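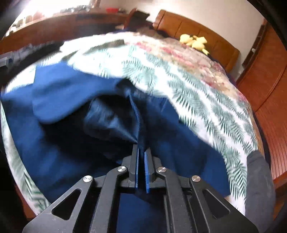 # How Does Everybody's Dinner Come Out at the Same Time?

Let's say you go out to eat with your family. Your brother wants a big bowl of spaghetti, your mom wants the fish, your grandpa wants a steak cooked all the way through (he always does), and you want a grilled cheese sandwich with the crusts left on. A steak like Grandpa's can take 18 minutes. Your grilled cheese takes 4. And yet, if the kitchen is having a good night, the server walks out with all of those plates together, and every one of them is hot.

Have you ever wondered how they do that? I used to think each restaurant had one very fast cook, running from pan to pan with a spoon in each hand. Then I spent an evening in the kitchen of a restaurant called Crichton, in a town called Tonley, and I found out that the cooks hardly run at all. They talk to each other, all night long.

## It starts with a ticket

When your server writes down what you want, or taps it into a little screen, the order goes to the kitchen. At Crichton it comes out of a small printer next to the stove, on a strip of paper that the cooks call a **ticket**. The ticket says which table you are at and what everyone is having. If somebody can't eat nuts, or doesn't want onions, that goes on the ticket too, usually in big letters so it can't be missed.

The tickets are slid into a metal rail in the order they arrive. On a busy night the rail fills up from one end to the other, and it looks a bit like a clothesline with very thin laundry.

## Everyone has a station

A restaurant kitchen is split up into places called **stations**. Each station has its own job, its own tools, and its own cook. At Crichton one cook looks after the grill, and that's where Grandpa's steak goes. Another looks after the pans on the stove, and she makes the fish and the spaghetti sauce. There is a cold station for salads, a station for sandwiches and fried things, and a small corner at the back for desserts, which smelled so good that I had trouble paying attention to anything else for a while.

If you have ever helped make a holiday meal, you may know how crowded a kitchen gets when three people all want the same counter. Stations are a way around that. The grill cook knows where his tongs are because they are always in the same spot, and he can reach for them without looking.

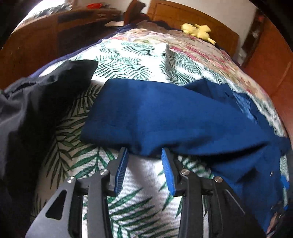
*Clothes on a palm-print sheet.*

## The person who doesn't cook

The most important person in our story may not be cooking anything. This person is called the **expediter** (say it like this: EX-puh-dite-er), and most cooks shorten it to "expo." The expo stands where the finished plates come up, reads the tickets out loud, and tells each station when to start.

At Crichton the expo is Said Radwan. When a new ticket comes in, he calls it out so that everyone knows what's coming. Then he does some arithmetic in his head. The steak takes the longest, so he tells the grill to begin. A while later he calls for the fish. The spaghetti goes in after that, and your grilled cheese, which is the quickest of the bunch, doesn't get started until nearly the end. In a kitchen, telling a cook to start a dish is called **firing** it. So if you hear someone shout "Fire the grilled cheese!" please don't worry – your sandwich is perfectly safe.

Every time Said calls something out, the cooks call back "Heard!" It means "I heard you and I'm doing it." Kitchens are loud, with fans humming and pans banging, and a nod is easy to miss when everybody is looking down at their own food.

## Getting ready in the morning

There is another secret, and it happens long before you sit down. Innes MacKinnon, the head chef, comes in at nine in the morning. She and her cooks peel, chop, wash, and measure for hours. On the day I visited they peeled 40 pounds of potatoes before lunch! Sauces are simmered, lettuce is rinsed, and everything is put in little tubs, right where the cook will need it.

Cooks have a French name for this: **mise en place**. You say it "meez on plahss," and it means "everything in its place." It's the reason a cook can make your spaghetti so quickly. The onions were chopped while you were still at school.

## Try it at home

You can be the expo in your own kitchen. Ask a grown-up to help you, and pick a meal with a few different parts, such as baked potatoes, green beans, and scrambled eggs.

1. Write down each part of the meal and how long it takes to cook.
2. Decide what time you want to eat.
3. Count backward from that time to find out when each part should start.
4. Tape your list to the fridge and call out each dish when it's time to fire it.

Your cooks should answer "Heard!" every time. If they forget, you're allowed to say it again, a little louder. And if the eggs are ready before the potatoes, put a lid on them and try starting them later next time. Said told me it was almost a year before he got it right most nights, and he still keeps a pencil behind his ear for the tricky tables.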